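Print | E-mail this page

Prices That Move: A Trading System for Ganham
Project report, second-year game design

1. Background

Ganham is a two-to-six player browser game our group has been building since the first term. Players run small cargo boats between two ports, Prunddale and Jisberg, and try to pay off a loan before winter. In the first version every price was fixed. Grain was always cheap in Prunddale and always expensive in Jisberg, so after two or three trips everyone carried grain and nothing else. Our test players said the same thing in different words: once you knew the route, the game was over.

The goal of this project was to replace the fixed prices with ones that respond to what players buy and sell.

2. How the price rule works

Each port keeps a stock level for every item. When a player sells ten crates of grain, the stock goes up and the price drops. At the end of each game day the stock moves back a little toward its normal level. The formula has two settings: how strongly price reacts to stock, and how fast stock recovers. We kept both in a plain text file so they could be changed between sessions.

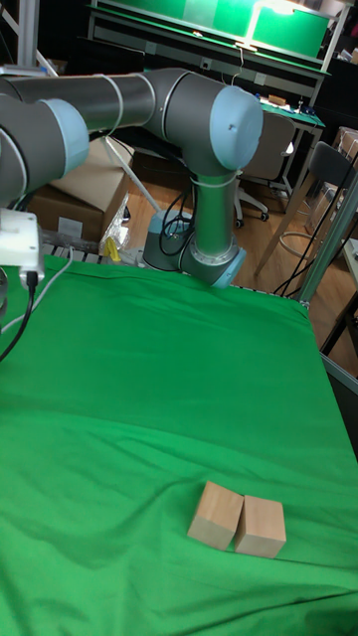

Robot arm and two wooden blocks on the green cloth.

We also wrote a small logging script, which we named Abubakari. It writes one line for every trade, with the player number, the port, the item, the amount and the price paid. The first version of the script did not record the game day – we had to throw away an evening of play and add it.

3. Testing

We had 17 players over five sessions. Most were from our year and had played the old version. Each session used different settings, and players were not told what had changed. Abubakari recorded 2692 trades in total, and 359 of those were grain trades.

In the first session prices reacted too strongly. One large sale could cut the price of cloth by more than half, and the player who came into port second got almost nothing. Players started waiting outside the harbor to see who would go first. That was interesting for a few minutes and then very slow.

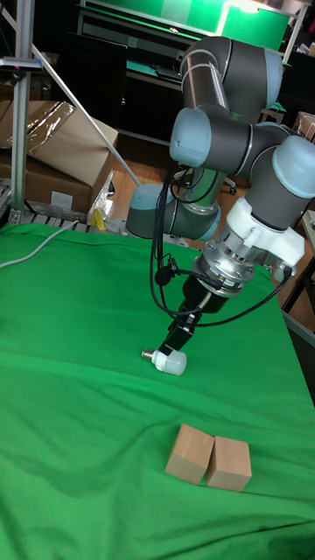 Gripper at the light bulb, with the blocks close by.

In the second session we turned the reaction down and the old problem came back. Grain was the best cargo again. The third and fourth sessions used values in between, with slower recovery. Players carried more kinds of goods, and for the first time some of them asked each other what they were planning to carry. The last session repeated the fourth with one change: a port board that showed yesterday's prices in the other port.

4. Feedback

After the last session we sent a draft of sections 1 to 3 to everyone who had played and asked for comments on the price rule. 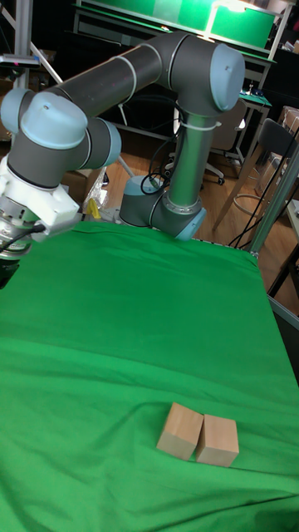 Dinesh Bisht answered that the board gave away too much. If you can read the Jisberg prices while you are still tied up in Prunddale, there is no reason to take a chance on salt or timber, and he would sooner see prices from three days back, or pay a small fee to see them at all.

Two other players liked the board as it was. We think the fee is worth trying, but it needs a change to the menu code and we ran out of time.

5. The port screen

The new system put more numbers on the port screen, and players had trouble finding the ones that mattered. In the old layout everything was dark gray text on a brown panel.

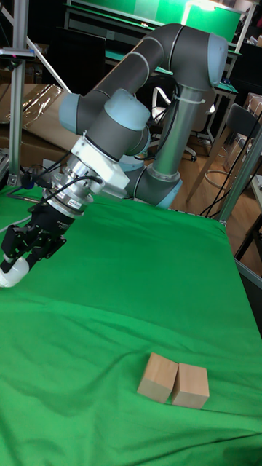

The price column was the worst part of that layout, and several players bought when they meant to sell. We moved the buttons apart and gave the two actions their own colors. The buy side is now a bright green, nearly as strong as the cloth on the table with the robot arm, and the sell side is a pale blue like the covers on the arm's joints. Wrong-button purchases still happen, mostly when a player is in a hurry to leave port before dark.

6. What is left to do

– Add the fee for the port board and test it against the free version.
– Check the rule with six players. No session had more than four at once.
– Stop the stock of an item from going below zero, which can crash the game.
– Write the help page. It still describes fixed prices.

Print | E-mail this page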